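Part 6. Getting your Enimon heated underblanket fitted and running

Right, so you've unpacked everything, you've got the underblanket, the controller and the little bag of elastic straps, and you're wondering which bit goes where. I wrote this part after fitting four of these in my own house and one at my sister's in Tritthorpe, so most of the mistakes you could make have already been made by me.

Before you start, have a look at the label sewn into the corner. If it says Enimon 21 you have the single control model, and if it says Enimon 224 you have the dual one with a controller for each side. The steps are the same for both, but with the dual you'll do step 5 twice.

Fitting it

1. Strip the bed right down to the mattress. I know it's tempting to just lift one end of the sheet and feed the blanket in (I tried!), but it rucks up in the middle and you'll be doing it all over again.

2. Lay the underblanket on the mattress with the socket at the pillow end, facing up. The wires inside are closer together at the foot, where most of us want the warmth, so it does matter which way round it goes.

3. Hook the elastic straps under the corners of the mattress. Start with two corners diagonally opposite each other, then do the others. If you have a very deep mattress the straps will feel too short — Hovland sell a longer set, and they clip straight on to the ones you've got.

4. Smooth it flat with the palm of your hand, working from the middle outwards. You're feeling for folds. A small wrinkle in the fabric is fine, a proper fold with wire in it is not.

Caution: never switch the blanket on while it's folded, rolled or bunched up, and don't use pins of any kind to hold it in place.

5. Push the controller plug into the socket until it clicks. Mine needed a good firm shove the first time. Run the cable down the side of the bed and make sure it isn't trapped between the mattress and the frame.

6. Put your fitted sheet back on over the top. Any ordinary cotton or jersey one will do. Keep the rest of the bed clear for now, so pick up clothes, cushions and anything else that's been dropped on it before you go any further. 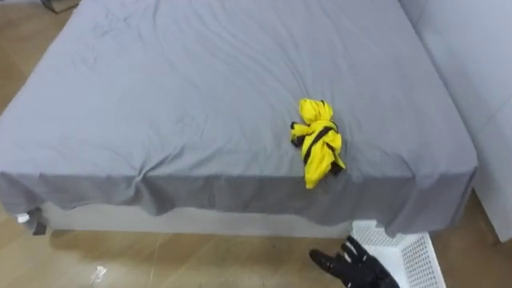
First switch-on

1. Plug in at the wall and turn the dial to 6, the highest setting. The light goes orange while it warms up and green when it's ready.

2. Leave it on with the duvet pulled up, but stay in the house. There may be a faint new smell the first time. Petro Zinchenko at Gultenov, the shop where I bought mine, told me to open a window and let it clear, and by the second night I couldn't smell a thing.

3. Turn down to 1 or 2 before you get in. I slept on 4 once in January and woke up feeling like a baked potato.

Note: the controller switches itself off after a set time. To start it again, turn the dial to 0, wait for the light to go out, then choose your setting.

If the light flashes

Flashing orange nearly always means the plug isn't fully home. Turn off at the wall, pull it out, push it back in and try again. Flashing red is a fault. Unplug it, take it off the bed and ring the shop — please don't open the controller yourself.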